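4.2 Comparaison des deux pinces portatives sur table

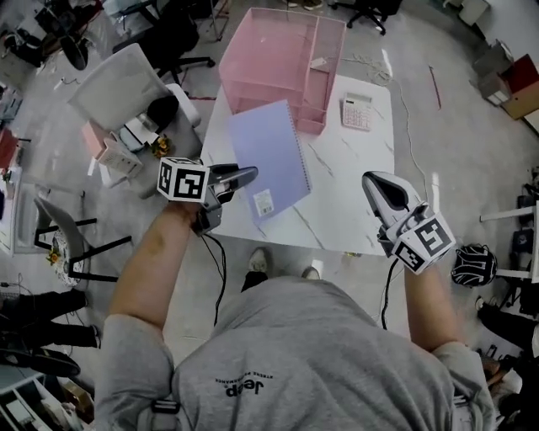
4.2.1 Dispositif et tâche

Figure 3. Poste de saisie avec les deux pinces portatives, vu depuis la caméra de tête. Chaque pince porte un cube à marqueurs fiduciaires. Sur la table : un cahier à spirale, un organiseur de bureau et une calculatrice.

La comparaison porte sur deux pinces tenues à la main, désignées dans la suite par D (Drarnano, main gauche, grise et noire) et P (Pavlović, main droite, blanche et grise). Toutes deux sont filaires. La pose de chacune est estimée à partir d'un cube à marqueurs solidaire du corps de la pince et observé par la caméra de tête. La chaîne d'acquisition est celle décrite en 4.1, sans modification du logiciel d'enregistrement.

La tâche retenue est volontairement simple. L'opérateur saisit le cahier par un bord, le redresse, le glisse dans le grand compartiment de l'organiseur, puis déplace la calculatrice à l'emplacement ainsi libéré. Le cahier est l'objet difficile de la série : il est plat, souple, et sa couverture offre peu de prise lorsqu'il repose à plat sur le plateau. La calculatrice sert surtout à vérifier que l'ouverture enregistrée reste cohérente sur un objet rigide.

Trois opérateurs ont participé (B. Picard, K. Wang et N. Swanson). Chacun a effectué 20 essais dans la configuration de la figure 3, puis 20 essais après permutation des deux pinces entre les mains. La permutation était nécessaire pour séparer l'effet de la pince de celui de la main dominante. Le cahier était replacé en diagonale avant chaque essai, sans gabarit. Nous n'avons pas cherché à masquer l'arrière-plan ni à débarrasser la pièce : les données sont destinées à l'entraînement de politiques qui devront fonctionner dans des bureaux ordinaires, et le corpus Orkungate, auquel nous comparons nos résultats en section 5, a été enregistré dans des conditions semblables.

4.2.2 Suivi de pose

Le suivi est jugé perdu lorsque moins de deux faces du cube sont décodées pendant plus de 3 images consécutives. Avec ce critère, les pertes se concentrent sur deux moments de la tâche : le redressement du cahier, où l'avant-bras tourne et présente au capteur une seule face, et l'insertion, où la paroi de l'organiseur passe devant le cube. Le second cas est nettement plus fréquent avec P. L'opérateur doit incliner davantage le poignet pour engager le mors, et le cube descend alors sous le bord supérieur de l'organiseur.

Avec D, le mors pointu permet de garder le poignet plus haut. La différence persiste après permutation des mains, ce qui nous conduit à l'attribuer à la géométrie des pinces. Nous avons essayé d'avancer le support du cube de P de 10 mm – sans gain mesurable sur l'insertion, et avec un déséquilibre que les trois opérateurs ont signalé. Cette variante a été abandonnée.

Les pertes courtes sont comblées par interpolation. Les essais comportant une perte plus longue sont exclus de l'entraînement mais conservés dans le corpus, avec une étiquette particulière.

4.2.3 Prise et confort

La prise du bord du cahier réussit plus souvent du premier coup avec D. Les échecs observés avec P sont presque tous du même type : le mors pousse le cahier sur le plateau au lieu de passer dessous. Deux opérateurs ont contourné le problème en attaquant le cahier du côté de la spirale, qui offre un relief. Cette stratégie n'était pas prévue par la consigne et nous l'avons autorisée dans les deux conditions.

Sur la calculatrice, la tendance s'inverse. P maintient l'objet sans rotation, alors que D le laisse pivoter entre les mors si la prise n'est pas centrée. L'effet est visible dans les trajectoires d'ouverture, où les séquences enregistrées avec D présentent une seconde fermeture après le soulèvement.

Les câbles ont gêné les opérateurs plus que nous ne l'attendions, surtout lors des croisements de bras. N. Swanson a demandé une pause après chaque série – le poids de P, tenue à bout de bras, en était la raison principale.

4.2.4 Choix retenu

Pour la campagne principale (3000 démonstrations, prévue à partir d'octobre sur le site de Plamumetti), nous conservons D à gauche et P à droite. La consigne précise désormais que les objets plats sont saisis de la main gauche. Les séquences issues des deux configurations ont été relues par L. Kolář et S. Govindasamy, qui ont annoté séparément les instants de contact. Leurs désaccords portent surtout sur le début du glissement du cahier et sont traités à la section 4.3.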